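From: Tyra Sæther
To: kenley-kitchen list
Subject: Re: [kenley-kitchen] counter space + what goes where
In reply to: Rachid Ait Ali

Quick one, have to be out the door by 4. Answering Rachid inline-ish, then the list of what I want done with the counter. Scroll past the quoted bit if you've read it.

Rachid Ait Ali wrote:

> Hi all,
> Had a go at the downstairs kitchen at Kenley last night. Three things I need a yes or no on before I move anything else.
> 1. Toaster and toaster oven. Do we really need both out? They eat the whole back of the counter. Hanane says the toaster oven gets used every day and the toaster hardly ever, Sherif says exactly the opposite.
> 2. The bamboo board. Somebody put it in the cupboard under the sink in December and it came out smelling of drain. Where does it live?
> 3. Toy fruit. It's all over. I found a plum thing in the silverware drawer. Can it go back upstairs to the playroom or is it staying down for the little ones while people cook?
> Also the Seletico order is stuck, they want a unit number for Lutbridge Road and 2681 is the only number I have. Is that us or is that the account?
> Rachid

OK. 2681 is the account, not the unit. We're unit 5. Tell them that and if they still won't ship, forward it to me.

Toaster stays. Toaster oven stays. I know. But I've had this argument with Hanane and with Sherif, separately, and I'm not having it with both of them at once. Back of the counter, side by side, and the front stays free for chopping. If somebody leaves a pan in the oven it's on them to take it out, don't go rehoming it.

Toy fruit stays downstairs for now. On the blue plate please, not loose in drawers. The plate:
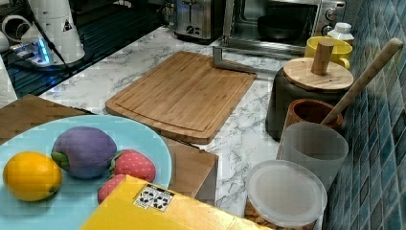
WHAT GOES WHERE

Blue plate: on top of the flat wooden box, left side, reachable for the kids. Plush strawberries and the purple one go on it. Yes there's a citrus on there with them, leave it. If you're short of lemons for cooking get them from the Fawzy bag in the fridge and not from the kids' plate, Wael.

Yellow box: needs a home that isn't half on top of the plate. Shelf over the microwave? Open to ideas.

Cutting board: lives ON the counter, flat, in the middle. Not under the sink. Not standing up behind the toaster where it gets crumbs all down the groove. Wash, towel, back on the counter.

Marble: wipe it after anything with lemon or vinegar. I got a quote for repolishing and it was 559, which we don't have, so please just wipe it.

More on the board, because I've had up to 5 emails on it now and they all say something different. It's the one with the groove going all the way around and OAKSWARE in small caps near one corner. If it doesn't say that it's not ours and you can take it home. Hanane thinks we should oil it. I'm fine with that, mineral oil only, no olive oil, it goes rancid and then we're back to the drain smell. Raw meat goes on a different board, period. I'll bring one, there's a plastic one at my place doing nothing.

The juice groove is there so melon and tomato don't run off onto the marble. It does fill up faster than you'd think. Tip it in the sink before you carry it across the room, I still have the stain on my good shoes from the soup day.

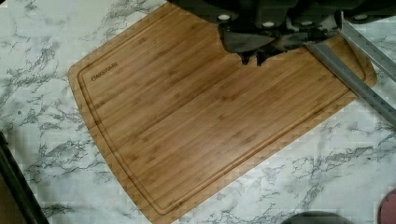
The bamboo board. Name is up by the corner, inside the groove.

Money, since Sherif asked off list: 67 left in the kitchen jar after the dish soap and the sponges. I'd like to spend it on a decent drying rack and a hook for the towels. Shout if you object, otherwise I'm buying them.

Still need someone for:
- going through the silverware drawer (Rachid started, thank you)
- descaling the kettle
- labels for the shelves, Wael has the label maker unless he lent it to somebody agian

Hanane, can you put the key back on the hook by the door when you're done tongiht. I'll be in early and I don't want to ring the bell at 7.

Replies to the list please and not just to me, I lose things.

Tyra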